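Umali Street Neighborhood Watch
Minutes, regular meeting, September 2, 2018

Called to order with 20 residents present. Minutes of the last meeting approved with one correction: the car window on Foria Court was broken in April, and the police report was filed the same week. The old minutes made it sound as if no report existed.

1. Police report figures
The chair read the precinct summary. It lists 3 burglaries and 2 assaults for the summer. Several members doubted the burglary number, as the break-in at the Moven garage does not appear in it under any heading. The chair will ask in writing how that one was classified. A member pointed out that we asked the same thing last year and got a brochure.

2. Assault outside the Zorkell lot
An arrest has been made and the case is with the county. Members were reminded that a charge is only a charge. The secretary asked that people stop posting the suspect's address on the message board. Two posts have been taken down. One member objected and wished that noted. 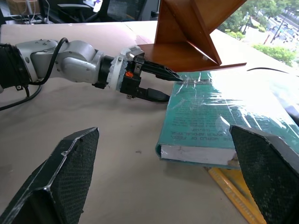
3. Lighting
Zorkell says the lot lights will be repaired "shortly." The same word was in its spring letter. Motion to send a second letter with a reply date in it. Carried, 3 opposed, on the grounds that letters have done nothing so far.

4. Alarm discount
Moven has offered a group rate on door alarms. The flyer claims fewer break-ins on streets that signed up but does not say which streets, or compared to what. No vote taken. The chair will ask for the numbers and for the price after the first year.

5. Other business
Request for more patrol cars at night: held over until the precinct answers item 1. A request to close the alley gate after dark was referred to the city, which owns the gate.

Adjourned. Next meeting same room, same time.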